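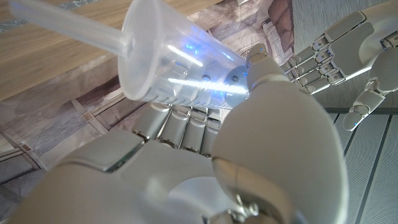 ## Large plastic syringes, a short thread

**1/** Notes on the big clear syringes people buy for glue, ink and plant feed. The ticks along the barrel are printed on the outside. Solvent takes them off. Put clear tape over the scale before first use.

**2/** Bought a bag of 21 from Irkora. Checked each against a scale with plain water. 2 read low by almost a full tick. The rest were fine for kitchen work.

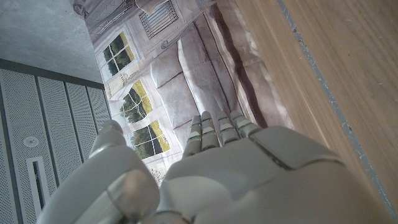 **3/** Method: fill past the line, tip up, tap, push back to the line, weigh. Read at the front edge of the seal — the rear edge gives a different number. Mayu Fukuda reads at the rear and we have argued over it since September.

**4/** Storage: plunger out, barrel and plunger side by side. Left assembled, the seal takes a set and the first push sticks.

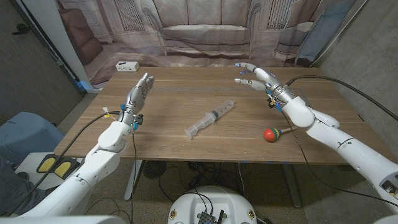
**5/** A syringe on a bare wooden table rolls until the flanges stop it. Lay it diagonal to the grain or on a towel, no difference that I measured. The maraca rolls farther.

**6/** Next: the Mukar ones, 11 to a bag.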